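Can a machine do the chores yet? Questions we get at Grultgate

Last updated in August by Dörte Thiele
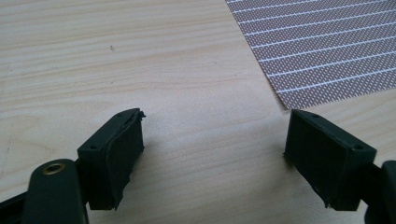

Most people who write to us want a yes or a no. The answer depends on the chore, so we've split it up.

Can a robot pick things up off a table?
Often, yes. Blocks, cups and boxes are mostly fine. Flat things are harder. A thin sheet lying on a tabletop gives two fingers very little to close on. A person slides it to the edge or gets a fingernail under it without thinking. Teaching a machine that small trick takes a lot of tries.

How many tries?
For our flat-sheet task we recorded 1,906 by hand before training anything. Folding a dish towel took fewer, but the results were worse.

Does it work in a house it hasn't seen?
Sometimes. Our Nedow arm was tested in 12 kitchens last year. It cleared the table well in the ones with plain counters and good light. Patterned tablecloths gave it trouble, and so did glass.

What about the shop floor?
Further along. Parts arrive in the same place and the same way up, and the job doesn't change much. Boychuk, a small parts maker we work with, has an arm that loads trays all morning. Someone still sorts the mixed bins by hand.

Do the fingers wear out?
The rubber pads do. Edges fray and start to peel, and grip gets less even. We check them every 164 picks and swap them when they look bad. New pads take a few minutes to fit – you need a small screwdriver.

Is it faster than a person?
No. Setting a table for four took our arm 47 minutes in the last round of tests. It doesn't get bored, but you would.

Can I buy one for my home?
Not from us. The Bekik kit is sold to labs and workshops only, and it needs someone on hand who can stop it.

Which chore will come first?
Probably loading a dishwasher, or moving laundry from one machine to the next. Ironing is a long way off. We don't have a date for any of them.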